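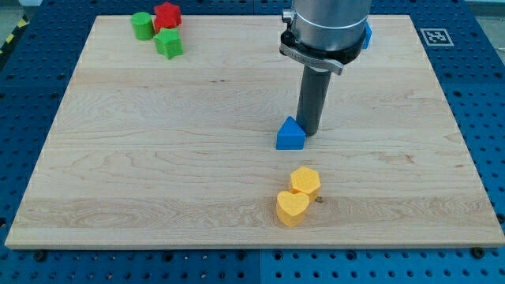 Durside workshop notebook
Monday, February
Entered by Slavica Kos

Print this page | E-mail this page

Back at the maple board today, and glad of it after a fortnight of paperwork. The heating had been on since early and the room was lovely and warm for once, so I gave the board a proper going over before anybody else came in. It's a glued-up panel, pale and creamy for the most part, with wavy grain, a few darker streaks and some small knots, and I have grown very fond of it. Debashish thinks we should have bought something plainer, and he may be right, but I do like having a bit of real timber on that blue pegboard table.

I rubbed it down with 200 grit and a cork block, going with the grain, then wiped it with a barely damp cloth and let it stand while I had my tea. The join across the middle is what I was worried about (Hrefna was sure she could feel a ridge there last week). I ran a straight edge over it in both directions and couldn't get a feeler under it anywhere, so I'm calling it flat. If you do feel something, please pencil a small cross on the spot and leave it for me. Don't take the scraper to it!

The near edge shows its end grain and will drink up whatever you put on it, so I gave that two thin coats of oil and left the top face bare. We did talk about oiling the lot, but I'd like to see how the bare wood wears first, and oil makes the blocks slide about differently, or so Tharindu says.

On to the blocks. The blue triangular ones are the nicest of the Flaltar set to my mind, like little roofs off a toy village, and the colour stands out beautifully on the maple. Stand them up with a triangular face towards the front, please, so we're all starting from the same thing. I had one lying on its slope for half the morning and then wondered why my notes didn't agree with Anoma's. Entirely my own doing, and an hour gone.

Room humidity was 60 per cent at nine by the wall dial, a bit higher than I'd like for bare maple. I'll keep an eye on it and write it on the inside cover each morning.

To do: order more oil from Carnden, ask Anoma where the second cork block has got to, and find a lidded box for the blue pieces so they stop living in my coat pocket.

Comments (6) | Shared 0 times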